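From: Kevin Cáceres
To: storeo-writers list
Date: 21 January 2019
Subject: Re: Length of the second Vevon book

Hi all,

Thanks for the replies so far. Answering the longest one first.

> I read the draft over the holidays and liked the river
> chapters best. My trouble is with Riedl. He is the villain
> for 251 pages and then we get his childhood in one lump,
> right before the siege. Could that go earlier? Also, do you
> still plan to keep the second book the same length as the
> first?

I've had the same note from two other readers, so the childhood chapter is moving. My plan is to split it. The part with his brother goes in before the crossing to Porkik, and the fire stays where it is but shorter. It was 3,000 words and I think 1,000 will do. You already know what he did by then and only need to see him decide it.

The harder job is the ferry scene. If readers know about the brother, they will guess who is on the ferry. I'm inclined to let them guess. Mira doesn't know, and the chapter is hers. 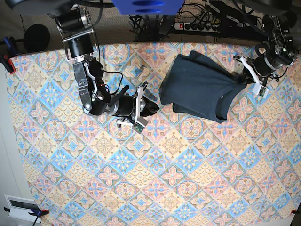 On length, no, the second book will be shorter. The first one covered 6 years in Vevon and had to explain the guilds, the salt tax and the calendar. The second takes place over one winter and I don't want to explain any of that again. I may put a page of names at the front for people who haven't read book one in a while.

Someone off-list asked about the map. The one in the draft has Porkik on the wrong bank of the river. Please go by the text for now. I'll redraw it once the chapter order is settled.

If you are still reading, notes on the last four chapters are the most use to me. Spelling can wait. I would like to have them by the end of January, but send them later if that's what suits.

Kevin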